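New handling rules for shared robot cells

From June, every cell at the Tralturau site will work to the same handling rules. Until now each team kept its own, and a task written for the Custon cells could not be moved to Dratis without a fresh risk assessment. The new rules run to two pages and replace all local versions.

The main change concerns open baskets and trays. Any item held by its rim must be gripped on a sound part of the edge, and lifting speed stays at the lower setting until the item is clear of its neighbours. Food items and food models must be logged by type before a run starts. 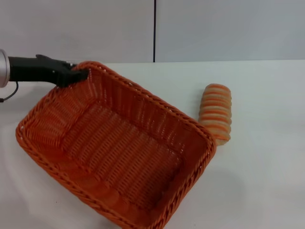 Rim grip on a woven basket, with a striped roll on the table beside it.

Grip force limits are set for each item and kept in the task file. Operators may lower a limit but may not raise it without a second signature. Grippers are to be inspected every 400 cycles and replaced at 2000, whatever their condition.

Surfaces are covered too. Panel joints must be checked at the start of each shift, and a panel that has moved by more than 3 mm is to be reset before the arm is powered. Wrist camera views of the bare surface should be saved with the shift record. 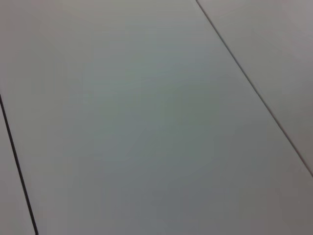
Filed under: Standards and Safety

Copies of the rules are held at the MacKinnon building and in the control folder at each cell. Teams should remove older copies by the end of the month. Requests for an exception go to the site safety desk in writing, with the task file attached.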